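Jelcombe Textile Workshop
Dye notebook, shared copy

2018-07-14

Madder on wool, second trial

Two skeins of the Undetti wool were scoured and mordanted with alum on the previous evening and left in the covered pan overnight. Dyeing began at nine. The bath was brought to 70 degrees and held there for two hours. The first skein was lifted at the halfway point and the second remained until the end.

The longer bath gave a deeper brick red, with some browning at the tie points. Ties are to be loosened before the next trial. Mi-kyung Jeon considers the water too hard and has asked that rainwater be used in future. The March samples, dyed in tap water, show the same dullness.

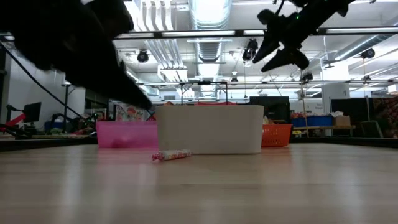 Stock and storage

The orange basket and the pink and off-white bins may be used for sorted yarn once labels have been printed. Ploria cones remain on the upper shelf. The weight of alum in hand is 107 grams, insufficient for a full batch, and an order has been placed with Stasiv.

Outstanding

Wash-fastness test on both skeins, 3 cycles.
Light test strips to be mounted in the south window.
Thermometer to be checked against the kitchen one, as the readings differed by 2 degrees.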